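The climb out of Burkevard is 438 metres from the bridge to the chapel, and Réka Kelemen had ridden it twice that summer without stopping. The third time would be with other people watching.

She had signed up in July, after Lajos Jakab at the bike shop told her the club was short of women for the autumn ride. He had sold her the Kiani second-hand and felt, she thought, some duty to see it used. The entry form asked for an emergency contact. She put down her sister, Viktória Fülöp, and forgot to tell her.

Viktória found out the night before, when the organisers sent her a text.

"Eighty kilometres?" she said on the phone. "You get tired at the market."

"I get bored at the market."

"What are you eating?"

Réka stood in the kitchen with the phone against her shoulder and looked at the counter.

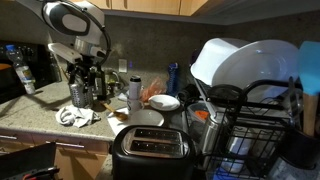
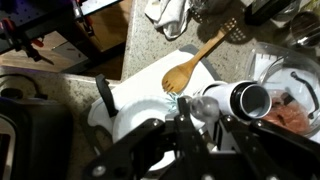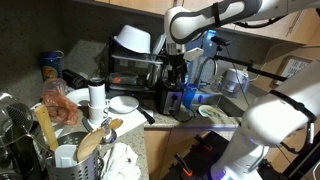
"Pasta," she said. "And then bread."

"And in the morning?"

"Porridge. Go to bed."

It was cold at the start. There were 300 riders in the square, most of them in better gloves. Jolán Bognár, who was seventy and had done the ride every year but one, pinned Réka's number on straight and told her to keep out of the gutter on the way down to Zirum, where the drain covers were bad.

The first hour was flat and she went too fast. She knew it and kept on, tucked in behind a tall man called Alaric Blackwood who sang under his breath and pointed at every pothole. At the water stop he ate two bananas and asked if she had done the chapel road before.

"Twice."

"What's it like?"

"Long," she said. "There's a false top at the quarry. Don't believe it."

He believed it. She passed him just after the quarry wall, off his bike, one foot on the verge, drinking. He waved her on. Her own legs had gone at the second bend and she was down to her last gear, looking at the road a yard in front of the wheel — grit, leaf, grit, a flattened can. She counted to 50 and started again. Somebody's grandmother clapped from a garden chair.

At the chapel a boy wrote her number on a sheet and gave her a paper cup of tea. She drank it standing over the bike because she was not sure about getting back on.

Her phone buzzed in her back pocket.

"Well?" Viktória had written.

Réka took off one glove with her teeth. "At the top," she typed. "Still got to get home."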